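Subject: Re: [storage] Plastic shelving in the Cledunberg basement
From: Nathalie Peeters
To: storage list

Lotte,

Replies in the order you raised them. Your message is quoted at the end.

Load

The rated load of a plastic shelf assumes an even spread over the whole surface. Record boxes don't give you that. A full box puts most of its weight on the two short ends, and the shelf creeps between them over a period of months. Weigh a sample of full boxes before you order, and take the heaviest one as the design value. At Lendomen we used the average and had to restack 400 boxes the following May.
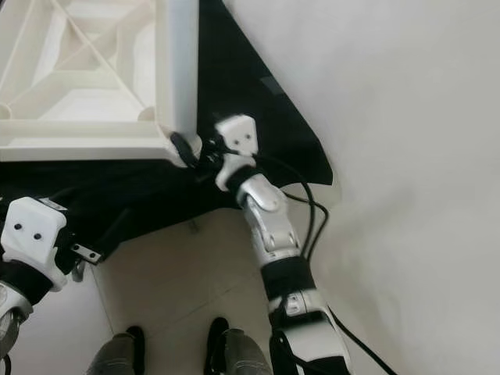

Creep also depends on temperature. If the boiler pipes still run along the north wall, keep the shelving off that wall or drop the permitted load for the bays nearest to it. The Hoekstra sheet gives one figure at room temperature and says nothing about warmer conditions, so I would ask them for the test report.

Moisture

Plastic won't rust or swell, but it does nothing for the boxes. The bottom shelf should sit at least 4 inches off the slab, and the back of the unit should stand 2 inches off the wall so air can move. An open or ribbed deck is better than a solid one here. Put a logger at floor level and another at the top of the stack. The readings at Vamolden differed enough between the two that the one at eye level was useless for deciding anything. 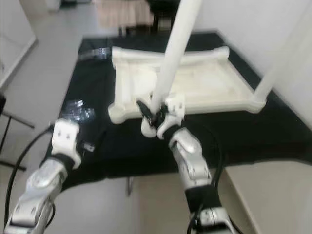 Do the boxes need a liner sheet on an open deck?
Only if the ribs are narrow enough to mark the board. Use a perforated sheet in that case, because a solid one stops the airflow you chose the deck for.

Stability

Friction-fit poles hold well under vertical load and poorly under side load. Someone pulling a tight box from the top shelf applies exactly that. Tie every unit to the wall at the top, and don't tie units only to each other. Level the feet first. An unlevel unit will seem fine empty and lean once the upper shelves are filled.

Fill from the bottom and empty from the top.
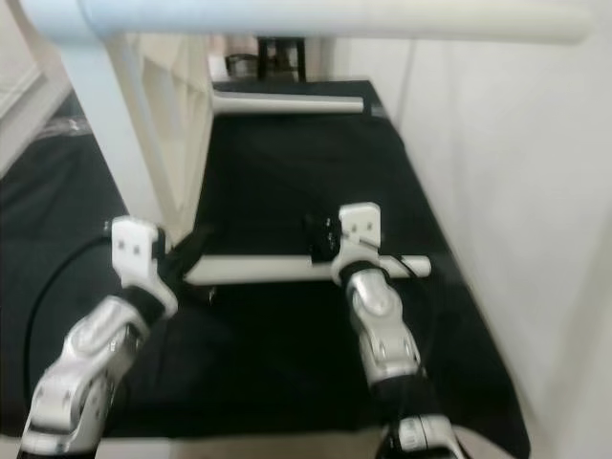 Inspection

Lay a straightedge across the front rail of each shelf once a quarter and write down the gap at midspan. Same shelf order every time, same person if you can manage it. A growing gap matters more than a large one that has stopped. Check the sockets for white stress marks on colored parts; on white parts you need a flashlight held low.

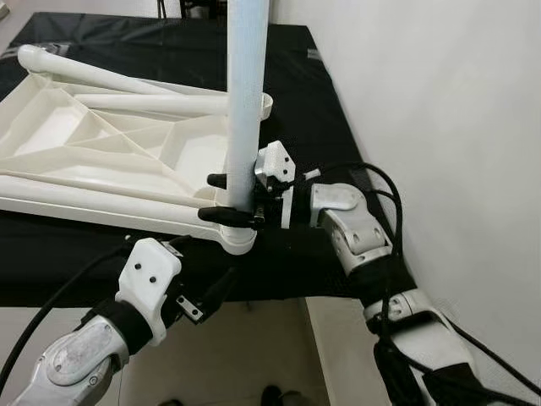
Pole seated in corner socket, ribbed tray type

I can send the log sheet we use, but it is set up for metric.

Nathalie

On 05/04/2019, Lotte De Smet wrote:

We are replacing the steel racks in the Cledunberg basement, where the lower uprights have rusted through. Plan is 6 plastic units from Hoekstra for the parish and survey records. The floor gets damp in spring. Has anyone run plastic under full record boxes for more than a year? I need to know about sag, wall clearance, and whether the units have to be anchored. I would also like to know what you check and how often.

Lotte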